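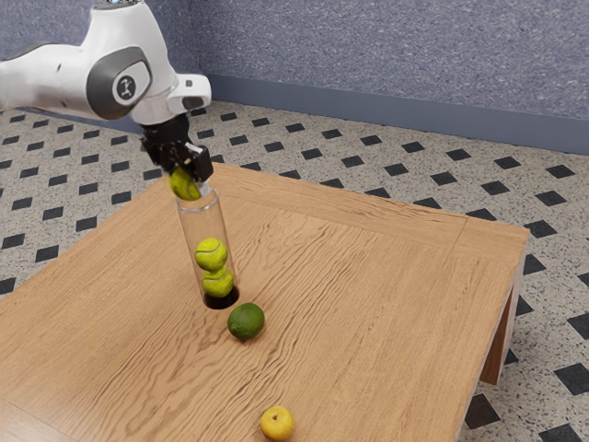

Ball-in-tube task in simulation, with the third ball held over the opening.

Training an insertion policy with a staged reward

Posted 9/8/18

This page covers how we train a simulated arm to load tennis balls into a clear upright tube. You need the Drallix simulator, the Narnen training scripts, and a machine that can run 8 copies of the simulator at once. The method is one we first tried in May on a simpler block task, and most of the settings carried over.

Step 1. Load the task

Start Drallix and open the ball_tube task. The tube is fixed to the table and does not tip. The lime and the apple are distractors. The policy gets no reward for touching them, and a small penalty if either one moves more than a ball's width. Leave them in for training. Policies trained on a bare table grabbed the lime often enough to spoil the test runs.

Step 2. Set the start states

Don't start every episode from the same layout. The reset script picks a stage first, then places the balls to match:

Stage A: tube empty, all balls on the table
Stage B: one ball in the tube
Stage C: two balls in the tube, one left to place

Begin with most resets at stage C. The arm has only one ball to deliver, so it finds the reward early. Once the success rate at stage C holds steady over three checks in a row, move half of the resets to stage B, and later do the same with stage A.

Step 3. Write the reward

The reward has three terms. The first pays for closing the distance between the fingertips and the nearest loose ball. The second pays for bringing a held ball over the center of the tube opening. The third is a one-time bonus when the ball is released and comes to rest inside.

Keep the second term small. If it is too large the arm learns to hover over the rim and never let go. We set it to a tenth of the bonus. If your policy still hovers, lower it again before you change anything else.

Step 4. Train

Run the Narnen script with the default learning rate. A checkpoint is saved every 397 updates. Our run stopped improving at update 2,314, and we used the checkpoint just before that for all tests. Expect the success curve to drop each time you shift the resets to an earlier stage. It should recover. If it doesn't, go back one checkpoint and shift a smaller share.

Step 5. Test

Test with all resets at stage A and the distractors in random spots. Count an episode as a success only if every ball is in the tube at the end. Log rim contacts separately. A ball that touches the rim and drops in still counts, but a high contact rate means the approach is off center.

What we found

The staged resets mattered more than the reward shaping. With stage A resets only, the policy learned to pick up a ball and carried it to the tube, but rarely released it in the right place. With the staged schedule it learned the release first and the pickup later. Most of the remaining failures come from a ball rolling away during the grasp.

We have not run this on a real arm. Contact between the felt and the tube wall is modeled with a single friction value, and that will need work before any transfer. The config files are in the Nakov folder of the download, under insertion.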